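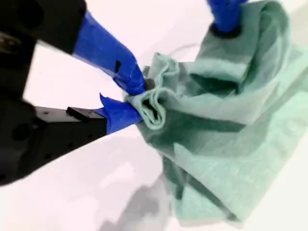
Trapos verde menta: ¿doblados, enrollados o a lo bruto en un cajón?

Foro Casa y Orden > Limpieza y textil
Página 1 de 1

marulanda_78
17 de agosto de 2025

Buenas a todos. Abro hilo porque en casa llevamos un mes de guerra fría por culpa de los trapos. Tengo un montón de paños de ese verde clarito, entre menta y salvia, que compré en la tienda de Halliday cuando cerraban, y me encantan, pero no hay manera de que se queden doblados. Los pongo monísimos en tercios, cierro el cajón, y al día siguiente están hechos un gurruño. Mi marido dice que para qué doblar un trapo que va a acabar limpiando el horno. Yo digo que si no los doblo no me caben. ¿Cómo lo hacéis vosotros?

Ah, y segunda pregunta, ya puestos: ¿los lavados con suavizante siguen secando igual? He leído de todo.

pepa_desvan

¡Bienvenida al club! Yo estoy con tu marido, lo siento mucho jajaja. Una cesta debajo del fregadero, todos dentro a puñados, y el que pilles, ese. Probé el método de los rectangulitos de pie durante todo enero y lo único que conseguí fue odiar los trapos.

Lo del suavizante: ni gota. Los dejas con una capa que resbala y luego el agua se va paseando por la encimera en vez de meterse en la tela.

Teodor Ljungberg

No estoy nada de acuerdo con lo de la cesta, Pepa. Llevo un bar pequeño en Tavau y en mi cocina se gastan trapos a diario, y si los tengo a puñados acabo sacando tres para coger uno. El truco (me lo enseñó mi suegra, las cosas como son) es no doblar desde el montón. Primero coges el paño por un pliegue cualquiera, lo levantas, lo dejas colgar y buscas una esquina. Con una esquina en la mano, la otra sale sola siguiendo el borde. Si intentas estirarlo plano encima de la mesa desde el principio, te peleas con las arrugas y te queda siempre un canto enrollado por debajo.

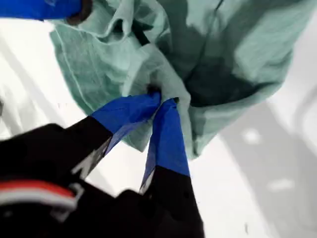 Y otra cosa, pellizca poca tela. Si agarras un puñado gordo te llevas dos o tres capas a la vez y lo que levantas es el gurruño entero. Con un pellizco pequeño el resto va cayendo por su peso. Después sí, mesa lisa y despejada, mitad, mitad y tercio. En un cajón de 56 cm me cabe una fila entera de pie y los veo todos.

marulanda_78

Teodor, me has dejado loca con lo del pellizco, porque yo justo hago lo contrario, agarro a dos manos y sacudo como si fuera una sábana. Lo pruebo esta tarde. ¿Y el borde que se enrolla? Porque a los míos se les hace un rulito todo a lo largo que no hay quien lo aplane.

rosquilla.negra

El rulito es de la secadora. A mí me pasaba con los grises de Risex, que son finos y se retuercen a la mínima. Desde que los saco un poco húmedos y los estiro con la mano antes de tenderlos, se acabó. Planchar un trapo me parece de estar muy aburrida, con perdón de quien lo haga.

pepa_desvan

Mi madre plancha hasta los de fregar el suelo, no te digo más. Y vive feliz.

Yo insisto: ¿cuánto tiempo se os va en esto? El otro día me puse con toda la colada de trapos y tardé aproximadamente 15 minutos en doblarlos. Quince minutos que me podía haber pasado en el sofá.

Teodor Ljungberg

Ya, pero es que eso lo recuperas luego. Y además doblando ves cuáles están para tirar. Con la cesta te salen agujereados hasta del fondo de los tiempos.

marulanda_78

Vuelvo con el resultado. Lo del pellizco funciona, pero me cuesta encontrar la esquina, los míos son casi cuadrados y tan blanditos que se me juntan los dos lados. Al cuarto ya iba más rápido. El color además no ayuda, por las dos caras es igual y no sé cuál es el derecho.

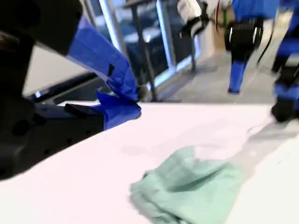 El verde menta, hecho un gurruño sobre la mesa blanca.

rosquilla.negra

Pues a mí así arrugado me parece precioso, fíjate. Ese verde sobre blanco queda de revista. ¿Son de algodón o de microfibra? Porque si son microfibra, la secadora ni mirarla.

marulanda_78

La etiqueta se la corté el primer día, así que ni idea. Los compré a 4 euros el paquete y no pregunté mucho, la verdad.

pepa_desvan

Pregunta tonta, ¿en Prorncombe siguen vendiendo ese color? Que al final me habéis liado y quiero un paquete. Para la cesta, eh, no os hagáis ilusiones.

Teodor Ljungberg

En la web los tenían hace poco, mira en menaje. Y cuando te lleguen, lávalos solos la primera vez, que los verdes a veces sueltan color.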